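Section 5. Setting Up the Cabin Medical Event Log

Applies to: Zoditbridge flight operations software, Gernel module. Last revised December 24, 2020.

Read this section before you turn the module on. The sales sheet says setup takes 14 minutes. It took us most of a morning, and we had done it before.

5.1 What the log does and does not do

The Gernel module records medical events on board and sends a short notice to dispatch. It stores the time, the seat, the type of problem, what equipment was opened, and whether the crew asked for a diversion. It does not pick a diversion airport. There is a screen labeled "Suggested Airports," and you should treat it as a list of places that have a runway. It knows nothing about weather, gate space, or whether the nearest hospital can take a cardiac patient at 3 in the morning.

CAUTION: The decision to divert belongs to the captain, with dispatch and your ground medical service. Do not write any procedure that tells crew to wait for a message from this module.

5.2 Before you start

You will need an administrator login, the current fleet list, and the cabin equipment list for each airplane. Get the equipment list from the people who restock the kits. The copy in the maintenance system may be right. Ours was wrong for five tail numbers, and the module accepted every one of them without complaint.

Note: If you are moving over from the older Laing product, do not use the import tool for equipment. It brings in the defibrillator locations as free text and drops anything after the first comma. Type them in by hand.

5.3 Adding airplanes

1. Log in and open Fleet, then Cabin Setup.
2. Choose Add Airplane and enter the tail number. Leave out the dash.
3. Pick the seat map. If you run more than one layout of the same type, check the row numbers against a printed map. The default maps skip row 13 whether or not your airplane does.
4. Under Equipment, add each defibrillator, emergency medical kit, first aid kit, and oxygen bottle, with its location.
5. Select Save. Wait for the green bar at the top of the page.
6. Open the record again and read it. The green bar means the page was sent. It does not mean the record was stored.

Repeat for each airplane. There is a Copy button, and it works, but it also copies expiration dates. Clear those fields on every copied record.

5.4 Setting up alerts

1. Open Alerts, then Routing.
2. Add the dispatch desk as the first contact. Use the desk number and the desk mailbox, never a person's cell phone.
3. Add your ground medical service as the second contact.
4. Set Retry to 20 seconds. The factory setting is two minutes, which may suit a lost bag but is too long for a passenger who isn't breathing.
5. Leave Smart Priority off.

Smart Priority is supposed to read the crew's notes and rank the event. We fed it 18 old reports with the names removed. It put a nosebleed above a seizure, and it marked a fainting passenger as "Catering." The vendor tells us a later version is better. We have not seen the later version.

CAUTION: Smart Priority turns itself back on after a software update. Check it each time.

5.5 Cabin tablets

The module runs on the crew tablets you already have, if they are fairly new. The Raltard rugged case covers the light sensor, and the screen goes dim in a dark cabin. Either set brightness by hand or use another case.

1. Install the Gernel app from your company store.
2. Pair the tablet with the airplane, not with the crew member.
3. Turn on Offline Entry. Without it, the app refuses to save when the connection drops, and the connection will drop.
4. Make one test entry with the wireless off. Turn the wireless on and see that the entry shows up in dispatch with the time you typed. If it shows the time it was sent, Offline Entry is not really on. Go back to step 3.
5. Delete the test entry. Crew have been known to read old ones as real.

5.6 Attaching pictures to a record

Pictures can be added to any record from the tablet or from a desk. Each one must be under the size limit in Settings. Larger files are thrown away with no warning, so open the record after you attach them. Pictures load in the order they finish sending, and you cannot move them later. Captions are optional.

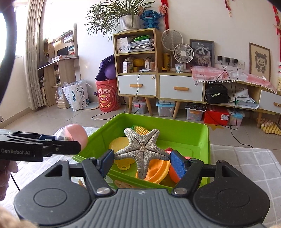

Grey starfish toy, pink capsule ball.

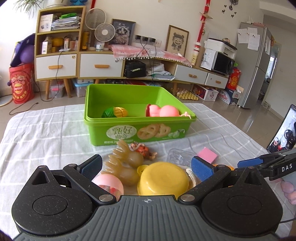
Upside-down yellow bowl, cup on its side. 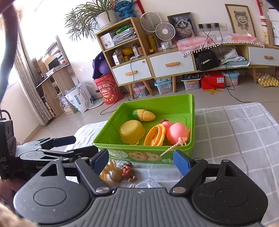
Green box, toy corn cob.

Do not attach pictures of passengers. The module has a blur tool, and we would not trust it with a face. If your company needs pictures for an injury claim, keep them in whatever system your legal office already uses.

Anything attached to a record also goes out with the daily summary unless you clear the Include Files box. That box is under Reports, not under Alerts, where most people look for it.

5.7 Testing the whole chain

Run this test on the ground, with dispatch warned ahead of time.

1. From a tablet in the airplane, start a new event. Choose "Unresponsive passenger."
2. Enter a seat number and tap Send.
3. Have someone at the dispatch desk write down when the alert comes up, using the wall clock. Do not use the time in the alert.
4. Have dispatch tap Acknowledge. The tablet should show it.
5. Let a second alert go by with no answer. The second contact should get it after the retry time you set in 5.4.
6. Close both events and mark them as drills.

If step 5 fails, the usual cause is a blank country code on the second contact. The form does not require one, though it should.

Note: The Health Check page will show "All Systems Ready" even when the second contact can't be reached. We reported this in February. Use the test above instead.

5.8 Keep the paper form

Leave the paper medical report form in every kit. Crew helping with CPR do not have a free hand for a tablet, and the notes will be made afterward by whoever has a pen. Enter them in the module after landing, choose Late Entry, and type the real times. The module adds a yellow flag to late entries and counts them against your "compliance score." Ignore the score. It can be hidden under Reports, then Display.

Go on to Section 6 for user accounts and passwords.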